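Plimon Bench Notes
May 15, 2021

Thread on the gripper fault we had on the two-arm bench at Rollville. I got my finger pinched. It's bruised and the nail is black, nothing broken. Writing it up in case you run a similar setup.

The bench is a Viltau pair, two arms facing a desk with a soft mat on it. Each arm has its own gripper and each gripper has its own little controller. The arms and the grippers are from different makers, and that matters further down.

The job is simple to look at. There's a bowl, a lot of small orange pieces and a soft cloth. The arms pick things up, put things down and handle the cloth together. Soft stuff is harder for them than boxes.

For soft stuff we hold the grip force down. Our number is 16 newtons, set at the start of the program. You can put a finger in at that force and take it out again with no harm. I've done it plenty of times, and that's part of how I got caught. 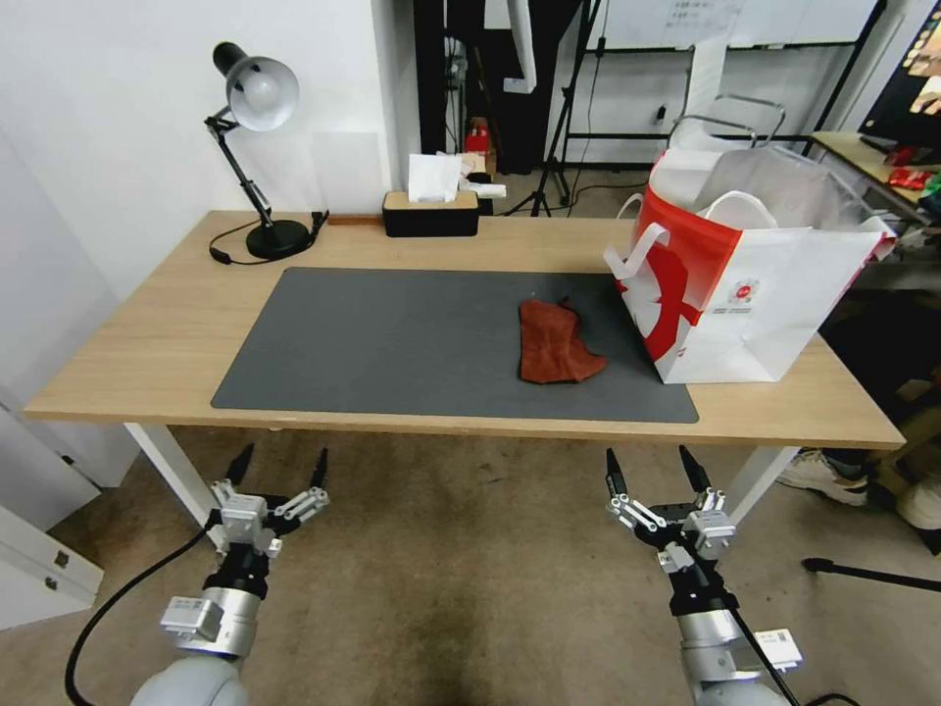 Page 1 of 2

The run had stopped with an alarm on the left arm. The message was a position error on the wrist, 2 mm off where it should be. That's a common one with cloth. One side pulls, the other side pulls back, and the arm decides it has hit something.

When it stops like that the arms lock where they are. The grippers don't. They keep doing the last thing they were told, so if a gripper was closing on the cloth it stays closed on the cloth.

That part is by design. If a gripper let go every time there was an alarm it would drop whatever it had. Fair enough for a cloth, and more so for something heavy.

I cleared the alarm from the pendant. The left gripper didn't answer. Status light on, no reply to open or close. So I cycled the power to that gripper only. The steps on our card say you can do this with the arm locked.

Gripper came back up. I sent open and it opened. A corner of the cloth was still caught in the linkage behind the fingertips, so I reached in and pulled at it.

It closed on my left index finger. Hard. Much harder than I'm used to. I hit the stop with my other hand and it stayed closed, for the reason I gave three posts back.

Someone else at the bench pulled the gripper power at the wall. With no power you can push the fingers back by hand, and we did. I was out in well under a minute. Felt longer.

Cold water, ice, first aid book filled in. Went to the clinic up the road and had it looked at. Back at the bench after lunch to read the logs, typing badly.

So there are two separate questions. Why did it close, and why did it close so hard?

The first one. The program was paused, not ended. It had a "close left" waiting that never got an answer when the gripper went quiet. When the gripper came back, the Plimon driver sent the old command again. That's our own software, so this one is on us.

The retry was put in for a good reason at the time. We were losing messages on a bad connector and it saved us a lot of restarts. The connector was replaced months ago. The retry stayed in.
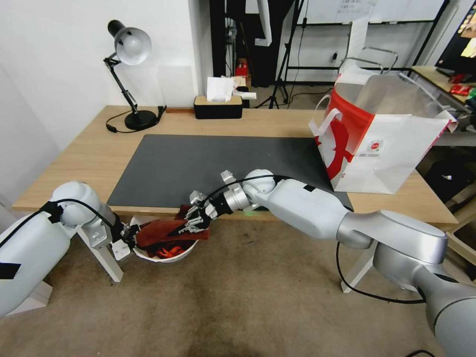
Both grippers at the cloth, over the bowl.

The second one. The 16 newton limit isn't stored in the gripper. It's sent once, when the program starts. Cut the power and the gripper forgets it and goes back to the factory setting. On ours that's 72.

So after my restart the gripper was at 72 newtons and nothing on the screen said so. The pendant shows the number in the program. It doesn't ask the gripper what it's really using.

Those two things together did it. An old command was sent again, at a force we never meant to use, with my finger in the way.

We repeated it with a piece of foam tube in place of a finger. Pause, cut gripper power, restore power, open, wait. It closed on the foam every time. The delay changes a bit from one go to the next, so you can't count on it being straight away.

Same test on the right gripper gave the same result. So it isn't a faulty unit. I half hoped it was, as that would have been a quick swap.

We still don't know why the left gripper went quiet in the first place. Best guess is the cable. It flexes a lot where it comes off the wrist and there's a shiny spot on the jacket. New one is on order from Verschueren.

What we changed, in the order we did it.

The retry is out. If a gripper doesn't answer, the program ends. You have to start it again from the top. It's annoying and we'll live with it.

The force limit is now sent every time a gripper connects, and then read back. If the number that comes back isn't the number we sent, the gripper stays open and the program won't go on.

There's a switch within reach of the bench that cuts power to both grippers. The old way was the plug at the wall, behind the desk leg. We'd all walked past that and thought nothing of it.

The card has been rewritten. Power off to the grippers before any hand goes near the fingertips, alarm or no alarm. It used to say "arm locked". Arm locked says nothing about the gripper.

There's also a plastic hook on a string at the bench for pulling out caught cloth. Costs next to nothing.

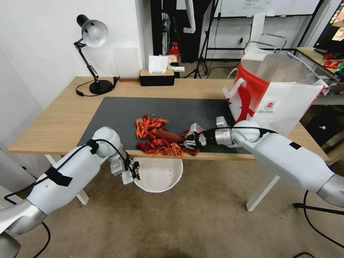

Right gripper closed on the soft red piece, left one over the bowl.

We then ran 1,000 cycles with the new driver, cutting the power to one gripper or the other at odd moments. No stray closing. One read-back failed and the program ended the way it's meant to.

The cutting was done by a relay on a timer, and we stayed back from the arms while it ran.

A few people have asked in replies whether the emergency stop should cut the grippers too. We talked about it. For this job, yes, I'd be fine with it, the worst you get is orange bits on the mat. On the other bench they lift metal parts and I wouldn't want those dropped on someone's foot. So it's set per bench now, and written on a label beside the button.

Someone else asked whether 16 is really safe. It's what we picked for the cloth. Please don't take it as a number for hands. I was treating it as one and I shouldn't have.

I've also written to the gripper maker asking if the limit can be saved in the unit. They replied that it can on the newer firmware. We haven't tried it yet. I'd keep the read-back anyway.

If you've got grippers on a separate supply from the arms, try this with a bit of foam. Pause in the middle of a grip, cut the gripper, bring it back, and see what force it reports. It takes a few minutes.

The cable should be here in June. I'll cut the old one open and add to this thread if there's a broken strand in it.

Finger is fine, thanks to those asking. The nail is going to come off.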